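We are pleased to share a short account of our open day at the Ruteck automation centre, held on 2021-05-27. This thread covers the demonstrations, the questions we received and what happens next. 1/16

The day was organised by our outreach office under Hannelore Kramer, with the technical program led by Wafula Simiyu. We thank both of them, and the building staff who kept the doors moving from nine in the morning. 2/16

Attendance reached 200 across the day. Entry to the laboratory floor was limited to groups of 38, and we acknowledge that some visitors waited longer than we had advised. The booking form will show group times in future. 3/16

The morning opened in the main hall with a talk by Orestis Chatzigeorgiou on automation in small workplaces. His subject was the commercial laundry, and in particular the work that is still done by hand after the dryers stop. 4/16

Mr Chatzigeorgiou noted that a sheet of steel keeps its shape when it is picked up and a tea towel does not. Much of his talk concerned that difference, and how a machine finds a corner or an edge once the fabric has moved. 5/16

Groups then proceeded to the laboratory floor, where the Sulero project team had its two-arm cloth handling cell in operation. Heino Pärn introduced the work to each group and remained at the cell until closing. 6/16

The task on show was folding. Visitors were able to stand at the barrier and follow a garment from the tub to the stack, and Mr Pärn spoke throughout about grip, tension and the order of movements. 7/16

The Sulero cell at work on a white cloth, with folded items stacked in the back corner. 8/16

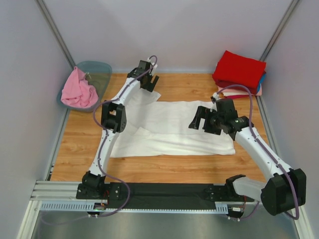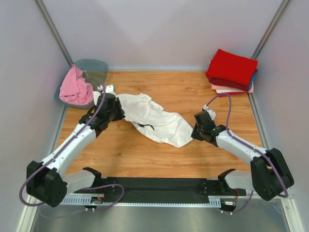
Several visitors asked why the cell works at the pace it does. Mr Pärn explained that the team sets the speed low for public sessions — partly for safety, partly so that people can follow what each arm is doing. 9/16

Another frequent question was whether the system can manage fitted sheets. The answer at present is no. The team has recorded 972 folding attempts since March, all of them on towels and simple garments, and elastic edges are not part of the current program. 10/16

We were also asked about employment, and we consider it a fair question to put to us. Nhi Lưu, who leads our workplace studies, held two discussion sessions after lunch with people who work in laundries and linen services. 11/16

Participants told Ms Lưu that sorting and lifting wet loads were harder on the body than folding, and that they would like to see effort directed there first. A written summary of their comments has gone to the Sulero team and will be considered when the next stage of work is planned. 12/16

In the adjoining bay, colleagues from Plakico presented a conveyor that sorts plastic lids by colour. Younger visitors were invited to feed it by hand, and the bay was busy until the end of the afternoon. Parents who asked for the activity sheet may collect a printed copy at reception. 13/16

The Jafarzadeh lecture room was used for the closing session. We apologise for the faulty microphone during the first part of it. Those who could not hear at the back may request the speaking notes from the outreach office. 14/16

We received 85 completed feedback forms. The most common request was for more time on the laboratory floor, followed by better signs from the parking lot to the east entrance. One visitor asked for chairs along the barrier, and we will provide a row of them at the next open day. A few forms asked technical questions that could not be answered on the spot. Mr Pärn is replying to these individually, and we ask for patience while he does so. 15/16

School and community groups wishing to arrange a separate visit are asked to write to the outreach office, giving the size of the group, any access requirements and a preferred time of day. Visits to the cloth handling cell are held in the mornings only and must be accompanied by a member of the Sulero team. Closed shoes are required on the laboratory floor, and bags may be left at the front desk. 16/16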